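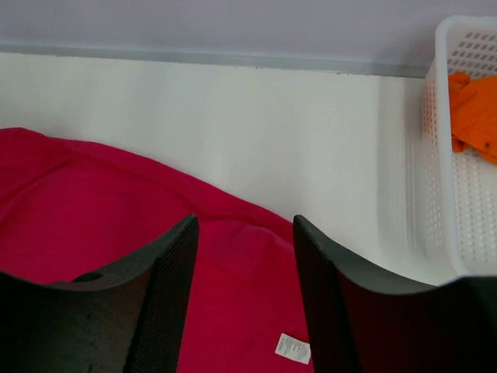

The pink one, out on the white surface.

"You want to know about towels?" she says, and laughs at me down the phone. "Okay. But I warn you, I can go for a while on towels."

She can! I had asked for a quick chat and we were still talking when my coffee had gone cold and been replaced. She ran the laundry at a small hotel in Gedcombe for years, and now she does the folding and linen for a handful of rental cottages out along the Ridgeway road. I got in touch after a reader wrote in to ask why her towels never sit straight on the shelf (mine don't either, so I had my own reasons for calling).

Her first question to me was where I fold. On the bed, I admitted, usually with a cat in the way.

"The bed is terrible," she says. "It's soft, so you push down and the towel moves, and you chase it. Get a table. A counter, the top of the dryer, I don't care. Something flat and hard that comes up to your hip."

And then you don't fold, not yet. You spread it out and leave your hands on it for a second. She is very firm on this. "People grab two corners and start flapping. Put it down. Find the long edge and run your palm along it, and you'll feel where it's bunched up. Pull that out first, or it'll be inside the fold forever."

I asked if bright colors are any different from white ones, mostly as I have a weakness for loud bathrooms. She got quite excited.

"Oh, I love a pink towel. White hides everything, you can't see your own creases. With a strong pink you see every little wave in it. When I train somebody I always start them on the brightest thing in the basket."

Her fold is in thirds the long way, then in half, then in half again, with the fold facing out on the shelf. She learned it at the hotel, where the shelves were narrow and the head housekeeper was, in her words, "a woman who owned a ruler." At home she had 35 towels at one point, counting beach ones, and she talked herself down to 4 per person over one July. The rest went to an animal shelter in Buken.

"I cried over one of them," she says. "It was a horrible towel. It had a parrot on it."

What about softener? She stopped using it long ago and says her towels soak up more water now. She dries on medium, gives each one a good hard shake before it goes in and another when it comes out — "like you're mad at it" — and folds the same evening. I confessed that my clean laundry often lives in the basket for 2 days.

There was a pause.

"Well," she says, "then you're folding wrinkles."

She did go easier on me about fitted sheets. She folds those badly herself and puts them at the bottom of the pile. And she doesn't buy gadgets, apart from an Ultier drying rack that she has had so long the feet have worn off. She props it on two old washcloths.

I tried her method that night on the kitchen counter, thirds and then halves. My first one came out like a sandwich somebody had sat on. The second was better, and I've left it on the top shelf where visitors can see it.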